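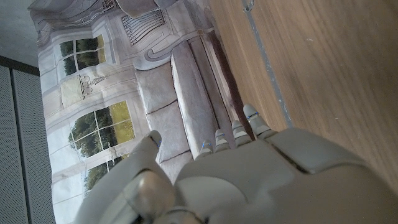

*Wooden surface and printed sofa backdrop, Misbridge room, September.*

**Backdrop notes - afternoon session, started 2:00**

The interior print was reviewed today against the Shirazi order sheet. The muted palette of whites, greys and soft beiges is accepted. The sofa fabric reads as a pale grey-beige, and the scrolled armrest has kept its curl well at this print size. M. Pirzada had asked for a warmer tone in the back cushions. I would leave them as they are until the second print has been delivered.

The wood finish is light brown with a fine grain. A narrow grey strip runs across it, and a few small pale specks are visible on the surface. H. Rizvi is to wipe the surface down with a damp cloth before the next session and note here whether the specks remain. Solvent is not to be used.

Print details for the record:

- Supplier: Arnska
- Width: 2000 mm
- Height: 1000 mm
- Border allowance: 5 mm on each side
- Stored rolled, face inward, in the Futgate tube

The earlier print was folded for transport and the crease never came out. Prints are to be carried rolled from now on, including between rooms.

Lighting was set to 70 percent for the whole session. At full output the pale areas of the sofa lost their shading, and the cushions were difficult to tell apart from the wall tones. Please do not alter the dimmer without making an entry in this book.

Outstanding:

- Second print, same room, darker upholstery - awaiting proof from Arnska
- Spare clips for the upper edge (M. Pirzada)
- Decision on whether the Shirazi set needs a matching armchair print

The proof should be checked under the same light setting and the result entered on the facing page.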